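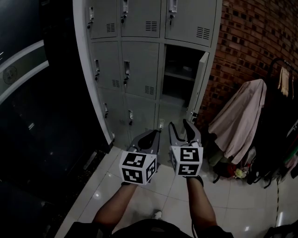 What does a hospital lose when a nurse waits for a callback? Time, mostly, and it comes out of the patient's day. A discharge order that needs one small clarification can sit until the doctor finds a phone, and the bed stays full while everyone waits.

Unit 3: Handoffs and Messages on the Ward
Instructor: Visitación Cabello

Last time we followed a lab result from the bench to the bedside. Today we get to my favorite part – what people say to each other along the way!

Start with the handoff. A good one names the patient, says what has changed, and says who is doing what next. Please read the Potunley handout before lab, because the second transcript is wonderful and we'll act it out in pairs.

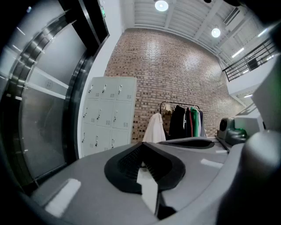 Then comes the harder question of urgency. If a unit sends 1,000 messages in a week and 400 of them are marked urgent, the word stops meaning much. Work through that case on your own first. Which messages would you downgrade, and who should get to decide?

Terms to know: closed-loop communication, read-back, escalation path, alert fatigue.

For the April assignment, draft an escalation policy for a ward with 100 beds. Keep it to one page. Cover nights too – so many great drafts forget the night shift! Bring a printed copy, and write your lab section at the top.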